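Come push blocks around with us: robot drivers wanted at Traltine

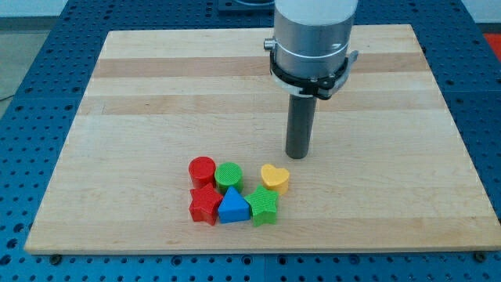 The Altura table, with the rod and six of the blocks.

Hi! I run data gathering for Altura, the block-pushing project at Traltine, and I'm looking for people to come sit in our lab and steer a robot arm for a few hours at a time. It's paid, it's part-time, and no, you don't need to know a thing about robots. Our best driver last season came to us from a bakery.

So what would you be doing? You get a controller, you get a sentence on a screen, and you do what the sentence says. "Put the yellow heart next to the green star." "Push the red pieces together." The arm has no fingers, just a long rod, so everything is nudging. Stars like to spin when you catch them on a point, and the cylinders are a pain in their own special way (you'll see). Each try gets recorded, the rod's path and the camera view together, and those tries are what our model learns from.

I want 100 clean tries from each driver per session, which sounds like a lot until you get the hang of it. Most tries are short. If you mess one up, you flag it and move on. Please don't worry about being smooth! I would much rather have your normal, slightly wobbly way of doing it than somebody trying to move like a machine. We also keep the tries where you overshoot and fix it, those are some of the most useful ones I get.

The second half of a session is labeling. You watch short clips from other drivers and type what you think they were doing, in your own words. "Slide the triangle over to the left" is great. So is "get blue away from the stars." Write it how you'd say it to a friend.

Who I'm hoping to hear from:
Anyone 18 or older who can get to our Mazurek building, Room 111
Comfortable reading and typing short sentences in English
Able to tell red, green, blue and yellow apart on a screen
OK with repetitive work (it IS repetitive, bring a podcast for the breaks)
Left-handed folks, please apply, I'm short on you

Pay is $100 per session, plus a $200 bonus if you finish the full block of sessions you signed up for. Sessions start at 9 a.m. or 1 p.m., and you pick which. Your first visit is practice and you get paid for that too. There's a sign-in sheet, a short safety talk, and a consent form that covers what we record.

We start in September and I'd like the driver list filled before then. To apply, send a few lines through the Zirkness jobs page, under Altura. Tell me which start time works for you and whether you've ever used a game controller. No résumé needed. I read all of these myself, so give me a few days to get back to you.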